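Notes from the open day at the Giltosgate trade documentation center

I had been meaning to get to Giltosgate for years, and when Catinca Roman wrote in October to say they were opening the doors to teachers and students for a day, I booked my train before I had even finished reading her message. For those who haven't come across it, the center keeps papers on trade agreements between richer and poorer countries – negotiating drafts, tariff schedules, minutes, letters from exporters who were worried or furious or both. I teach a course on development policy to second-year students, and I have been sending them to the center's reading lists for longer than I care to admit.

We started at nine with coffee and very good plum cake in the entrance hall, and then Catinca took our group upstairs. She has been working through the Stamora collection, 2458 folders left behind by a trade association that closed its office and, bless them, threw nothing away. Most of it concerns rules of origin, and I know how that sounds! But she pulled out a string of letters from a small garment exporter trying to work out whether shirts sewn from imported cloth would still get in duty free, and you could feel the whole room lean in. The answer changed twice in the course of the correspondence. The exporter's last letter is two lines long and very polite.

After that came a session on Arkis, the new catalog, which lets you search by product code as well as by country and year. I tried it with cut flowers and got 62 results, many of them things I'd never have found by asking at the desk. It is still a bit slow, and it doesn't yet cope with codes that were split or merged when the schedules were revised, but the team knows this and they were very open about it.

Lunch was soup and bread, and I sat with two graduate students who were writing on what happens when a country grows out of preferential treatment. We got so deep into it that we missed the start of the afternoon talk and had to creep in at the back.

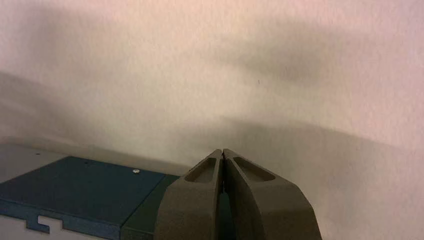

The talk was the Ruiz-Ortega lecture, which the center holds every year, and this one dealt with how small delegations manage when they have to cover several negotiating rooms at once. The speaker had gone through the sign-in sheets from one round and found a delegation of 7 people trying to follow the same number of meetings as a delegation many times larger. I liked that it stayed close to the papers. There was a lively argument afterward over whether technical assistance helps with this or simply adds more meetings to the calendar, and I'm afraid I was one of the people who kept it going.

Student groups can book the reading room from December on, and copies are free up to 600 pages per visit. Bring a sweater, the upstairs rooms are chilly. I'm hoping to take my own group in the spring, and Catinca has promised to have the exporter's letters out for us again.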